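Gakmont to Add Table Linen Repair at Niltum Stores Beginning in March

Gakmont, the household textile company, will offer a repair and re-hemming service for table linens at 15 Niltum stores beginning in March. The service covers tablecloths, runners, placemats and cloth napkins of any make.

Customers can drop off items at the service desk until 5 p.m. and will receive a written estimate before any work starts. Standard repairs – loose hems, small tears and pulled threads – will be returned within seven days. Larger jobs, including resizing a tablecloth for a different table, will be priced individually.

The launch follows a trial at the Niltum store in Ibarra, where 3,661 items were accepted for repair. Tablecloths made up the largest share, and frayed edges were the most common problem. Gakmont has since added a second sewing line at its Zekamari workshop, where all work from the stores will be done.

Items should be washed and fully dry when they are brought in. Lace, beaded pieces and plastic-coated cloths are not accepted at this stage. Woven cloths in striped or banded patterns will be hemmed with thread matched to the outermost band unless the customer asks for another color.

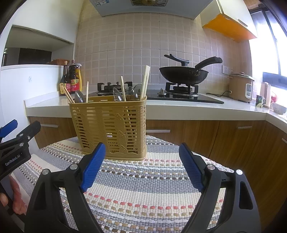 According to Niltum, shoppers in Ibarra asked most often for help with cloths that no longer fit after a change of table, and the chain expects resizing to be in steady demand at the other stores as well.

A list of participating stores and a price sheet will be available at Niltum service desks before the launch.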